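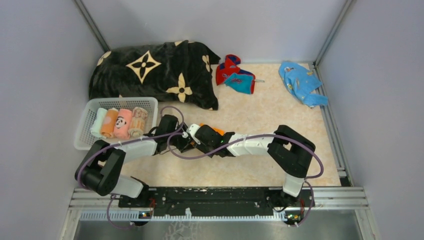
Four rolled towels in the white mesh basket, panda included.

Subject: Re: [Kimthorpe home list] Rolling or folding?
Date: Jun 12, 2026

Oh, rolling, every time! I switched last August and I'm still delighted with it. On Tuesday you wrote:

> We have one narrow shelf in the bathroom at Hillach and the folded
> pile keeps toppling over. Does anyone roll theirs? And do they stay
> rolled without being tied?

Mine do, provided they stand upright and close together. Fold the towel in half lengthways, roll from the short end and keep it snug, then drop it in with the open edge against its neighbour. I love seeing all the colours from the top, and pulling one out doesn't disturb the rest (well, hardly). My basket has holes in the sides too, so the air gets in. 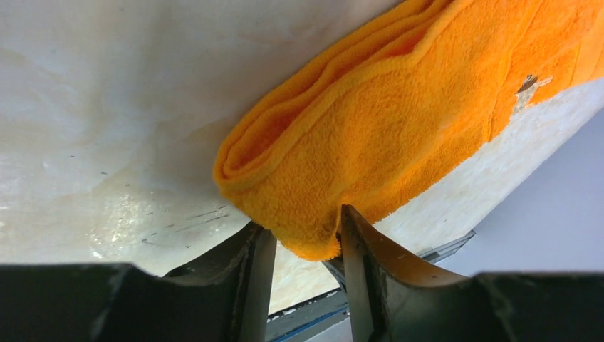
The orange one folded over. Lovely deep pile, small brown mark near the edge.

As you can tell from the orange one, thick towels make a fat roll. If yours are bath sheets, I'd fold them in thirds first and allow only 2 to a small basket. Do measure your shelf before buying anything, mine was 5 mm off and I had to start again!

Would love to hear how you get on. I'm doing the pillowcases next.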